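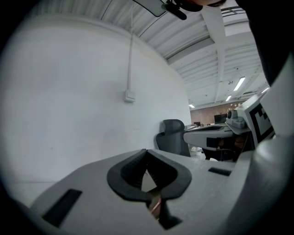 By the Satti Household Encyclopedia desk | 03/05/2023 | Filed under: Kitchen & Pantry

Vinegar

Vinegar is sour liquid made by letting alcohol turn into acetic acid, and I have far too many bottles of it. The word comes from the Old French for "sour wine," though wine is only one place to start. Cider, beer, rice, even old raisins will do the job.

The work is done by bacteria that need air. They form a slippery skin on top called the mother, which looks awful and is perfectly fine to eat (I strain mine out anyway). Warmth speeds things up. I keep my crock at about 70 degrees Fahrenheit and start tasting in June, when the kitchen gets there by itself.

Types

White distilled vinegar is the sharp, cheap one, and I use it for pickles and for the kettle. Malt vinegar starts out as a kind of ale and belongs on fries! Up in Dronthorpe they make a dark, smoky malt that I'd happily drink from a spoon. Pelholm vinegar is made from pears and is so mild that people who say they hate vinegar pour it on melon.

Uses

Pickling is the big one. For quick onions I go with 200 milliliters of vinegar, the same of water, and a spoonful each of salt and sugar. Don't water it down more than that if you're canning, and do follow a tested recipe. It also cuts limescale, but keep it off marble, and never mix it with bleach (the fumes are dangerous).

See also: Cider; Pickles; Prenitz mustard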